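Furnished Rooms at Zastley House: Common Questions

Is there a desk in the room?
Every room has a table you can work at. Most are covered with a cloth, and we ask that you leave it on. The tops underneath mark easily.

Can I use a mouse on the tablecloth?
Usually, yes. A printed cloth can make the pointer jump on some models. If it does, put a magazine or a sheet of paper under the mouse. Mouse pads can be borrowed from the front desk until 9 p.m.

May I move the ornaments?
Yes. Shells, model ships and other pieces can go on the shelf in the hall closet. Lift a ship by its base, never by the masts or rigging. Please put everything back before you check out.

What if something gets broken?
Tell Joris Nijs at the front desk the same day. Keep the pieces, even small ones. Most repairs are done in Bremville and we charge only what the shop charges us.

How should I clean around them?
You don't need to. Housekeeping dusts the tables once a week. If you spill something on the cloth, blot it and ask for a clean one.

What does a table look like with the ornaments left out?
There is still space for a mouse in front of the shell and the ship. 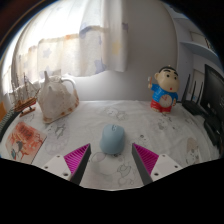 Can I ask for a room without ornaments?
Yes, write it in the notes when you book. Rooms on the Brurcombe side have bare shelves and a wider table.

Is there a deposit?
There is a deposit of $200, returned after checkout.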